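Wednesday, May – rehab shed notebook, Keltberg

Weighed everything before first feed, 7:15 start. Scale drifted again when the door was open, so all weights are from the second pass with the door shut. Re-zero between birds until the new scale comes from Hernutix.

**Barn owl, cage 4 (the Pelden road bird).** Left wing out of wrap for good now. Extension is close to even with the right side. It holds the wing a little low after exercise but picks it up again within the hour. Ate everything overnight, cast one clean pellet. Moving to the long flight pen this afternoon. No perch higher than waist level for the first two nights.

**Kestrel, cage 7.** Still not eating on its own. Hand fed, four small pieces, took the last one from the forceps without being opened. Droppings better in color, less green. Fluids stopped last night and it has held its weight, so leave them off. If it drops tomorrow we go back to twice a day.

**Tawny owl, cage 2.** Right eye still cloudy. Reacts to light, doesn't track a moving hand on that side. Drops morning and evening as before. I don't want to decide anything on this one until it has been tested on live flight in low light. Being one-eyed is less of a problem for a tawny than for a kestrel, but it has to be able to judge a landing.

**Buzzard, outside pen.** Flew the full length 13 times this morning before mouth breathing, which is the best so far. Landings on the north perch are fine. On the south perch it comes in too steep and grabs with the left foot first. I looked at both feet afterward: a small pink patch under the left, skin not broken. Re-covered the south perch with artificial turf and took the old rope off. Check the foot again in three days. Want to see the breathing come later and the foot clear before we talk about a release site.

Notes on the Hamada perch wrap, since people have asked: it wears well in dry pens and badly in wet ones. The piece in the outside pen had gone hard along the top and was holding dirt at the edges. Scrubbing didn't shift it. I would use it inside only.

Food stock: 39 bags of mice left in the chest freezer, 60 of day-old chicks. Chicks are fine for quantity but I'd like to get the owls back to mostly mice. Bottom basket has some older bags with no month written on them. Use those first, and please write the month on anything that goes in.

Freezer thermometer read higher than it should at noon. Lid seal was iced on the hinge side and not closing flat. Chipped it clear, back to normal by 2:30. Food was solid all the way through, nothing thrown out.

Cloth and mat.

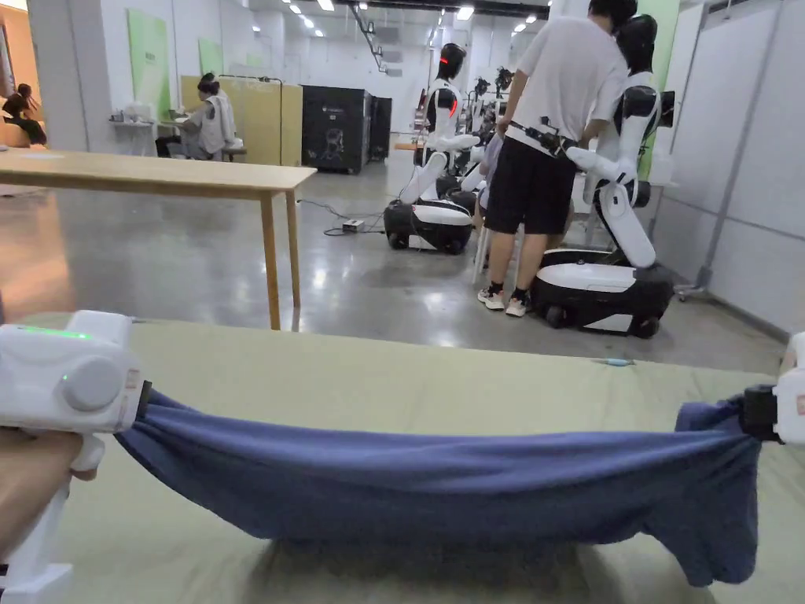
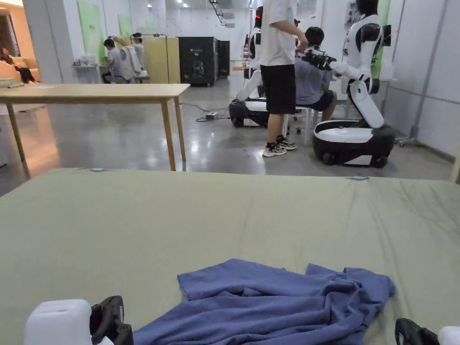

Pen cleaning order for the rest of the week stays as is: outside pen first, then the long flight, then cages 1 to 8. Cage 5 is empty and disinfected – leave it closed for intake. Boots through the footbath every time between the outside pen and the cages, both directions.

Intake call at 3:40 from the Pelden side, a young crow on the ground, parents close by. Feathered, hopping, no blood. Told the caller to move it into the hedge and keep the dog in. They'll ring back if it is still in the open at dusk.

Fecal samples from cages 2 and 4: 2 was clear, 4 had a few eggs, light burden. Treating the barn owl once tonight before it settles in the long pen, and repeat sample in ten days. The slide from cage 7 was too dry to read, so I need a fresh one.

To do tomorrow:

- kestrel weight before any food goes in
- fresh sample, cage 7
- second coat on the shutter in the long pen
- order gloves, medium, we have more than 50 large and almost none that fit
- look at the tawny at dusk with the lights down

Barn owl moved at 4:50. Went straight to the back corner, then up onto the low perch by itself. Left it alone after that.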